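Qui on est

Clistier, boutique et blog sneakers. En ligne depuis 2 ans, boutique physique depuis août. Petite équipe, beaucoup de cartons.

Au départ, un blog. Rigoberto Zamudio écrivait le soir, après le boulot, sur les paires qu'il n'arrivait pas à avoir. Des runnings des années 90 surtout, quelques paires de basket, pas mal de râleries sur les tailles. Nélida Carrasco lui a envoyé un mail pour corriger un code couleur. Puis un deuxième mail. Au bout du cinquième il lui a filé les accès du blog, c'était plus simple.

La boutique est venue après. Un lot de 100 paires racheté à un magasin de sport qui fermait, stocké dans le couloir de Nélida, parti en 3 semaines. On a recommencé, un peu mieux organisés.

Ce qu'on vend

Du neuf, du deadstock, et un peu d'occasion quand l'état est bon. Vraiment bon. Semelle jaunie = c'est écrit sur la fiche. Boîte abîmée, pareil. Lacets remplacés, pareil. Si on a oublié quelque chose, écrivez-nous et on reprend la paire.

Côté marques, les grosses que vous connaissez, plus deux maisons qu'on suit depuis leurs débuts : Varnus pour les runnings en daim, et Pereyra, plus habillé, cuir lisse, semelle fine. Les Pereyra taillent grand, prenez une demi-pointure en dessous. On le répète tous les jours par mail alors autant le mettre ici aussi.

Les chaussettes et les lacets viennent de chez Willov. Lacets plats, ronds, cirés, en 3 longueurs. Les ovales reviennent, patience.

Pas de précommande. On a essayé une fois, le fournisseur a eu du retard, on a passé un mois à s'excuser. Fini.

Les sorties limitées

Tirage au sort, toujours. Inscription par mail, une seule par personne, une seule pointure. Les gagnants ont 2 jours pour payer, ensuite on retire un nom. Pas de liste d'amis, pas de paire mise de côté sous le comptoir - la question revient souvent, la réponse bouge pas.

Pour la dernière sortie on a reçu 1,631 inscriptions, tous les mails lus à la main, doublons virés à la main aussi. On cherche un meilleur systeme. Si vous savez coder et que vous chaussez du 42, parlons-nous.
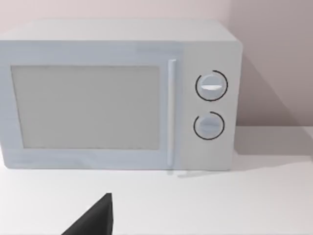 Le blog continue, deux articles par semaine quand tout va bien. Rigoberto fait les tests et les dossiers historiques, Nélida les sorties et l'entretien (son guide sur le daim reste la page la plus lue du site, loin devant tout le reste). Les articles sont pas sponsorisés. Quand une marque nous envoie une paire, c'est marqué en haut du texte.

Vous voulez écrire chez nous ? Envoyez un texte, même court, même sur une seule paire. On répond à tout le monde, des fois avec du retard.

Nous joindre

Par le formulaire de contact, c'est le plus rapide. Le téléphone sonne dans la réserve et on l'entend mal. Boutique ouverte du mardi au samedi, l'après-midi. Retours acceptés si la paire a pas été portée dehors, avec la boite d'origine svp.

Page mise à jour le 2014-05-11. Les horaires d'été seront ajoutés dès qu'on les connait.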